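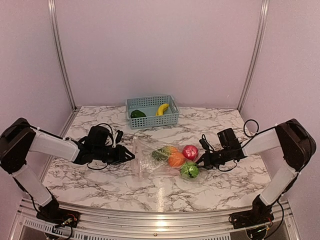
Page last changed: June, 16:40

Tambunan food growing project, progress report no. 2
To: Drovanari small grants
From: Ilaria Dal Bello

Quick one as the figures are due in tonight. Full accounts to follow.

Beds. All 7 raised beds at Tambunan now built and filled. Soil came late from Pulenent, two weeks lost. Peppers and beans in, squash to go in once the netting is up. Slugs bad on the lower side. Trying beer traps, mixed results so far.

Water. Biggest headache. The tank holds 800 litres, fine in a wet month, gone in days when its dry. Second tank priced but not ordered. We would like to move money from the signage line to cover it, please confirm in writing.

Spend. 3227 spent to date, mostly timber, soil and the pump. Receipts with Gilang Sumampouw. One missing (hose fittings), chasing the shop for a copy.

Growers. Plots all taken, waiting list open. Evening sessions better attended than mornings so we've dropped the early one. Danang Mandagi ran the seed saving class, good turnout, asked for again. Handouts need redoing, print far too small.

Box scheme. First veg boxes planned for the end of the season, one basket per household, pick up from the Nostetti hall. Prices not settled. Some growers want it free, others want to cover seed costs at least. 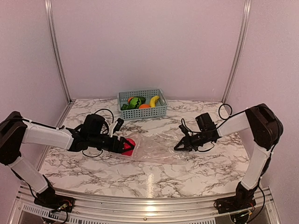 Aiman Manurung wrote back on the draft that a flat price would put off the very households we set this up for, and could we try pay what you can for the first month and look at it agian after. Fine by me if Drovanari has no objection.

Still to do: netting, tank decision, compost bay door, insurance renewal. Rohani Jugah is dealing with the insurance.

Next report after first harvest.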